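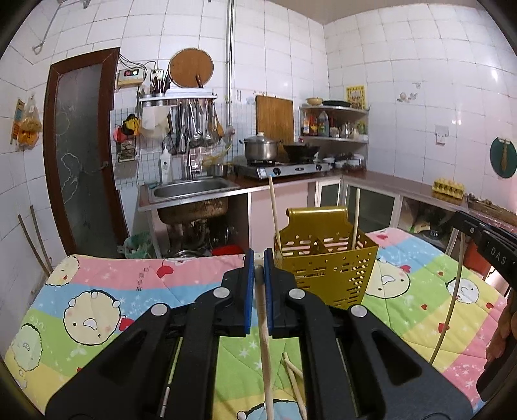 Why does a chopstick holder need holes in its walls? Chopsticks are put away damp more often than people think, and a closed cup keeps the moisture at the lower ends, where air moves least.

Zornari, the tableware storage maker, released its second guide to utensil holders for home kitchens in November 2024. The guide covers metal and plastic holders with perforated or slotted walls and gives plain instructions for loading, draining and cleaning them.

The guide draws on a review of 107 household kitchens carried out by the testing office Mavent. Reviewers noted where the holder stood, how it was filled and how often it was emptied. In some 21 of those kitchens the holder was kept on the dining table during the day and moved back to the counter at night.

"A holder on the table is loaded one stick at a time, from different sides," said Csaba Szilágyi, product engineer at Zornari. "Wall height and the position of the divider matter more in that case than total volume."

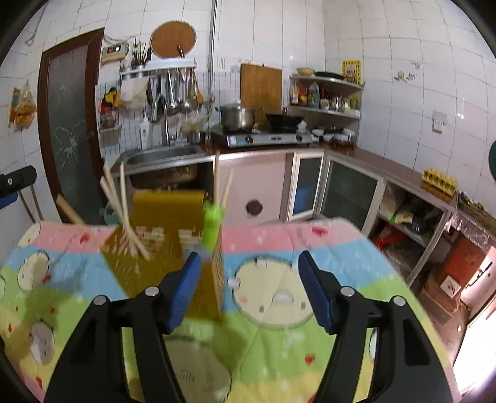

A raised back panel gives long utensils a surface to rest against – the front can then stay lower, which makes it easier to reach in. Zornari recommends keeping chopsticks on one side of the divider and spoons on the other. Wooden chopsticks should go in with the eating ends up, no more than 6 pairs to a compartment.

Cloth under the holder should be lifted and dried when the holder is washed. Quilted table covers hold water longer than flat ones, and a drip tray is advised for any holder with openings near the base. Slots may be cleaned with a narrow bottle brush and mild soap. Abrasive pads are not recommended on coated metal.

"Most of the complaints we read were about tipping," said Florian Stöckli, who led the review at Mavent. "Loading both sides evenly took care of the majority."

The guide is supplied in print with the Eritz range and can be requested from Zornari customer service. A supplement on wall-mounted holders is planned for March.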